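3.2 Praxisregeln für die Aufnahme mit handgeführten Greifern

Bevor ich zu den Regeln komme, muss ich kurz erzählen, wie sie überhaupt entstanden sind. Unsere erste Fassung passte auf eine halbe Seite und bestand im Grunde aus dem Satz »Bitte sauber arbeiten«. Damit sind wir nicht weit gekommen. Jede und jeder im Team verstand unter »sauber« etwas anderes, und als Leonie Frerichs im Juni die Aufnahmen zur Durchsicht bekam, schickte sie mir nach einem Nachmittag eine Mail mit genau einer Frage: Was ist hier eigentlich eine Episode? Gute Frage! Wir hatten 753 Episoden im Bestand und keine schriftliche Antwort darauf.

Die Fassung, die ich in diesem Abschnitt vorstelle, heißt bei uns intern Bollura (fragt nicht, der Name stand auf einem Whiteboard und ist geblieben). Sie gilt für Tischaufgaben in bewohnten Küchen und regelt vier Dinge: den Ausgangszustand, den Griff, die Arbeit zu zweit und die Annahme der Daten. Als Aufgabe nehme ich durchgehend das Einsortieren von Besteck und Essstäbchen in einen Besteckhalter, weil sich daran fast alles zeigen lässt, was schiefgehen kann.

3.2.1 Ausgangszustand

Regel 1 lautet: Der Ausgangszustand wird hergestellt, aber nicht verschönert. Das klingt banal, ist aber die Regel, über die wir am längsten gestritten haben. Vidar Løken wollte anfangs feste Startpositionen mit einer Schablone, ich wollte gar keine Vorgaben. Geeinigt haben wir uns auf einen Mittelweg. Die Gegenstände müssen vollständig auf der Tischplatte liegen, sie dürfen sich aber berühren, kreuzen und übereinanderliegen. Wer anfängt, alles parallel auszurichten, nimmt der Aufgabe den interessanten Teil weg. In Abbildung 4a liegen die Griffe zweier Löffel quer über zwei Stäbchen, und so ein Knäuel ist nach Bollura ein völlig zulässiger Start.

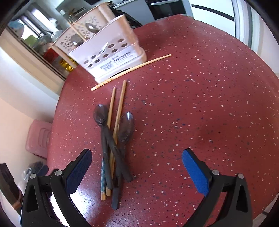 Abb. 4a: Zulässiger Ausgangszustand mit gekreuzten Löffeln und Stäbchen, Greifer geöffnet.

Regel 2 betrifft den Hintergrund, und da bin ich ehrlich gesagt ziemlich großzügig. Töpfe, Einkäufe, Tüten, das darf alles stehen bleiben. Eine Küche, die für die Aufnahme leergeräumt wurde, sieht am Ende aus wie ein Labor, und Labordaten haben wir genug. Weg müssen nur Dinge, auf denen Namen, Adressen oder Gesichter zu erkennen sind. Märta Aasen prüft das vor der ersten Episode einmal mit dem Blick durch die Greiferkamera - mit bloßem Auge reicht nicht, das Weitwinkelobjektiv sieht deutlich mehr als man denkt.

3.2.2 Griff und Griffwechsel

Regel 3: Gegriffen wird mit den Belägen, und zwar mit beiden. Wer ein Stäbchen mit der Backenkante einklemmt, bekommt es vielleicht auch in den Halter, aber die Bewegung taugt später nicht als Vorbild. Bei dünnen, langen Teilen achten wir zusätzlich darauf, dass sie zwischen den beiden Belägen hindurchlaufen und sich beim Einstellen möglichst wenig verkanten. Abbildung 4b zeigt ein senkrecht gehaltenes Holzstäbchen im Besteckhalter mit geschlossenen Backen, und ungefähr so stelle ich mir das vor. Die Backen bleiben beim Absetzen zu, bis das untere Ende Kontakt mit dem Boden des Halters hat. Erst dann wird geöffnet, gern langsam.

Abb. 4b: Geschlossener Griff an einem senkrechten Stäbchen.

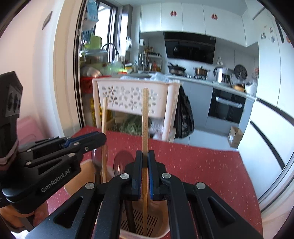
3.2.3 Arbeit zu zweihändigen Episoden

Viele Haushaltsaufgaben macht man nun mal mit zwei Händen, und deshalb nehmen wir mit zwei Greifern auf. Regel 4 sagt: Der Greifer, der gerade nichts hält, bleibt im Arbeitsbereich, aber er bleibt dem anderen aus dem Weg. Unsere frühen Aufnahmen waren voll von zweiten Greifern, die irgendwo unter der Tischkante verschwanden und dann plötzlich wieder auftauchten. Für die Auswertung ist das ein Graus, die Lage des Geräts muss dann über die Lücke hinweg geschätzt werden. Guadalupe Cervantes hat dafür das schöne Wort »Parkhaltung« eingeführt: seitlich am Tischrand, Backen zur Mitte, Hand ruhig am Griff.

Regel 5 ist eine Ergänzung, auf die Ottar Nordin bestanden hat, und er hatte recht. Vor jeder Episode schaut man auf die Kontrollleuchten beider Geräte und beginnt erst, wenn beide Bereitschaft melden. In Abbildung 4c sieht man am rechten Gerät die kleine grüne Leuchte auf dem Modul. Auf dem Tisch liegen dort drei Stäbchen vor dem Halter, dazu am unteren Bildrand die Laffe eines Metalllöffels. Der Halter selbst ist schon gut gefüllt, und auch das ist erlaubt. Wir verlangen keinen leeren Behälter zu Beginn, wir verlangen nur, dass sein Füllstand im Protokoll steht.
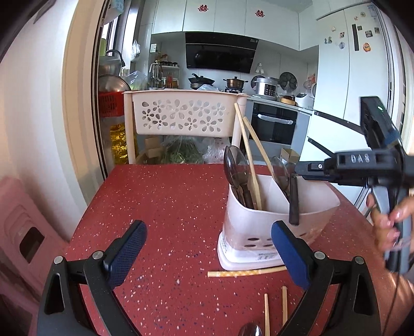 Abb. 4c: Zweiter Greifer am rechten Rand, davor der gefüllte Besteckhalter und lose Stäbchen.

3.2.4 Durchsichtige Teile, Unschärfe und Annahme

Jetzt zu meinem Lieblingsthema: durchsichtiges Plastik. Klare Löffel sind für die Tiefenschätzung ein Problem, weil man durch sie hindurch auf die Tischplatte schaut, und wenn die Platte gesprenkelt ist, wird es noch lustiger. Regel 6 schreibt deshalb vor, durchsichtige Teile am Griff zu fassen und die Laffe frei zu lassen. Aussortiert werden solche Teile ausdrücklich nicht! Ich habe im Team mehrfach den Vorschlag gehört, wir könnten doch einfach anderes Besteck nehmen. Können wir, aber dann lernt das Modell halt anderes Besteck.

Mit Regel 7 haben wir die Bewegungsunschärfe geregelt. Kurze Unschärfe am Zielbehälter ist zulässig, solange der gegriffene Gegenstand selbst erkennbar bleibt. Abbildung 4d ist so ein Grenzfall, den wir durchgewinkt haben: Der Halter hinten ist verwischt, der Löffel zwischen den Backen aber gut zu erkennen.

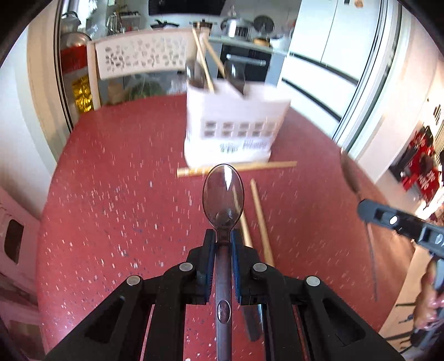
Abb. 4d: Klarer Plastiklöffel, am Griff gefasst; der Besteckhalter im Hintergrund ist bewegungsunscharf.

Ob eine Episode angenommen wird, entscheiden bei uns immer zwei Personen unabhängig voneinander, und keine davon darf die Aufnahme selbst gemacht haben. Bei Uneinigkeit wird die Episode zurückgestellt und im Surnard-Protokoll mit der Nummer der strittigen Regel vermerkt. Nach diesem Verfahren sind aus dem alten Bestand von 753 Episoden 393 übrig geblieben. Das hat wehgetan, das gebe ich gern zu, zumal ein guter Teil der abgelehnten Episoden die Aufgabe selbst problemlos gelöst hatte. Am häufigsten scheiterten sie an Regel 4, danach kam der fehlende Füllstand.

Offen ist noch, wie wir mit abgebrochenen Griffen umgehen. Momentan behalten wir sie, wenn der zweite Versuch in derselben Episode folgt, und markieren den Abbruch von Hand. Vidar hält das für zu weich und hätte gern eine eigene Kategorie dafür. In der nächsten Fassung probieren wir seine Variante an 60 neuen Episoden aus und vergleichen, wie oft sich die beiden Prüfenden dabei einig sind.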